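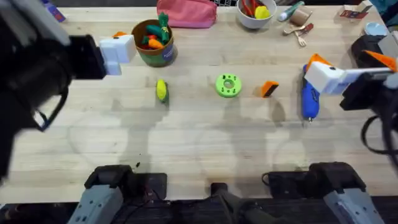
Grancombe Extension Program
Household Organization, Unit 3: Sorting a Mixed Tabletop
Handout prepared by Drahomíra Procházka

Bring this handout on Wednesday, with the Bozkurt worksheet filled in through item 3.

3.1 Scope

A mixed tabletop is a work surface holding items from more than one household category: play food, utensils, containers, hand tools, tubes of product. The unit covers the order in which such a surface is cleared. Storage furniture is treated in Unit 4.

3.2 Terms

Open container: a pot, bowl or cup that stays on the surface and receives smaller items.
Soft container: a pouch or bag. It does not hold its shape and is filled last.
Stray: any item lying on the surface outside a container.
Back line: the row along the far edge where containers stand during sorting.

3.3 Procedure

Move all containers to the back line before touching any stray. A pot of toy vegetables may stay as it is; do not empty it to re-sort the contents. A bowl of mixed small toys is handled the same way on the first pass.

Space the strays so that none overlap. A toy corn cob and a ring-shaped toy go to play food and general toys respectively. Forks and other utensils are grouped beside the containers, handles facing one direction. Tubes are checked for a closed cap and laid down.

Hand tools are taken off the surface one at a time, by the body, with the metal tip pointing down and away from the other hand. They do not share a container with toys, even temporarily.

3.4 Items of uncertain category

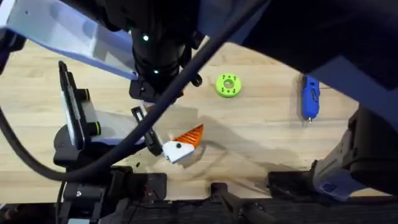

An item that cannot be named within a few seconds is set aside and recorded by color and shape — "orange and white, ridged cone on a block" is a sufficient entry. Do not guess at function. The entry goes in column C of the Ritent sheet and is resolved on the second pass.

3.5 Reading

Course reader, pp. 556 and 645. The Darnonow labeling scheme on p. 426 is optional.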